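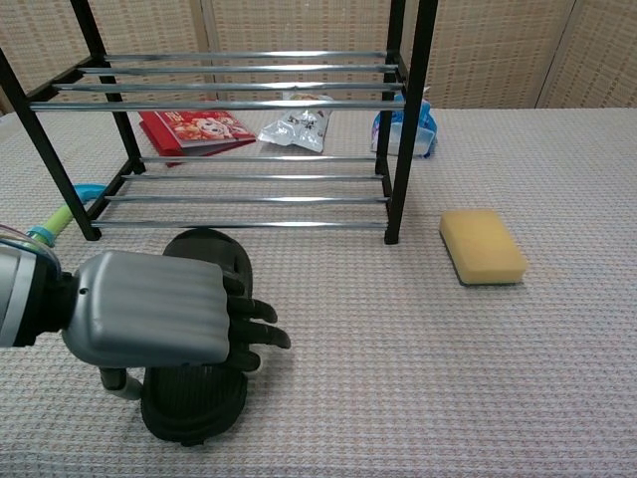

Finlay Nisbet wrote to me after my October column to say that I was being soft, that a pair of slippers costs next to nothing these days and anyone who mends one has too much time on their hands. He may have a point about my time. I've been chewing on the rest of it for weeks though, and I still think he's wrong.

My case, if you missed it, was that we've forgotten how to keep cheap things. We're all very good at keeping dear ones (my neighbours in Forkness have a clock that gets serviced more often than I see the dentist), but anything that came off a hook by the till is treated as already half in the bin. A strap goes, a sole splits, and out it goes with the potato peelings.

I don't think price has much to do with whether a thing is worth looking after. I had a plain pair of rubber slippers from Farkix that cost me £4, and I wore them through 2 house moves and one very long spell of bad knees. They knew my feet! When the left one began to come apart I glued it, badly, and then I glued it again, a bit less badly, and got another winter out of them. My good leather boots, which cost £80 and came in a box with tissue paper, have never once been that comfortable. They live under the stairs and I feel guilty every time I get the hoover out.

Finlay's second argument was about wages. If your hour is worth more than the slipper, he says, mending it is a loss. Well, fine, but whose hour are we talking about? Mine was going to be spent in front of a quiz repeat with a cup of tea. Nobody was about to pay me for that. I do wish people would stop doing sums on evenings, as if we were all plumbers on call-out.

Where I'll give him some ground is on glue. The little tube I bought from Seidel cost nearly as much as the slippers did, and it dried solid in the drawer before I'd used a third of it. That's maddening, and I'd love to see shops sell it in smaller amounts, or let you bring the thing in and have a dab put on at the counter. The old hardware shop on Wunasia Road used to do that. It's flats now.

I'd also like makers to stop moulding everything in one lump. If the strap is part of the sole and the strap tears, you're stuck, however willing you are. Two parts and a peg would do it, and I'd pay a bit extra for the peg.

Anyway, Finlay, the offer stands. Bring me whatever you were going to chuck out and I'll have a go at it. I've bought a fresh tube.

December 2021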